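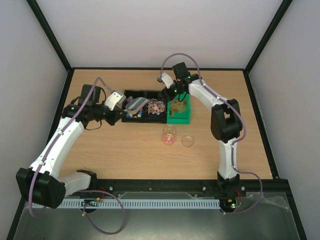

How to Set Up a Candy Table for a Party

I've done the candy table for pretty much every birthday, shower and school fair in my family, and I've made all the mistakes so you don't have to. The first one I ever did was for my friend Jussara Pimentel's baby shower in February, and I put chocolate right next to a radiator. We ate it with spoons. It was still good!

Start with how much to buy. I plan on a small bag per guest and then add a bit extra for the kids who come back (and the uncles, who are worse). For my nephew Elis's party I bought 900 grams of sour candy thinking it would last all afternoon, and it was gone before the cake came out. Now I buy more of the sour stuff and less of the mints, which always come home with me.

Next, pick your colors. You can match the party, or you can go for a big bright mix, which is what I do when I'm short on time. If you're matching, buy the candy first and the napkins second. It's so much easier to find a napkin in the right green than a gumdrop!

Now the containers. Wide and shallow is best for little kids, tall jars look great but small arms can't get to the bottom. I got my jars at a thrift store over two summers, so nothing matches, and I like it that way. Wash everything the night before and let it dry all the way, lids too. One damp jar will turn your gummies into a single large gummy.

Every container gets its own scoop. Please don't share one between the nuts and everything else - if you have a guest with an allergy, I'd skip nuts completely and keep the packages so parents can read the labels. Very small hard candy also isn't safe for toddlers, so put that up high or leave it out.

For the table itself, I put the tall things at the back and the low things in front, with the bags on the left where the line starts. Tape the tablecloth down underneath. I learned that one outdoors, in the wind, with 71 people watching.

Fill the containers about an hour before guests come, chocolate last. Keep refills under the table in their original bags and top up a little at a time. If you're outside in the heat, skip chocolate and go with jelly beans, licorice or anything with a hard shell.

Leftovers go in zip bags, sorted by type, because a mint will make everything near it taste like mint. Mine keep fine in the pantry for a couple of weeks, if my husband doesn't find them first.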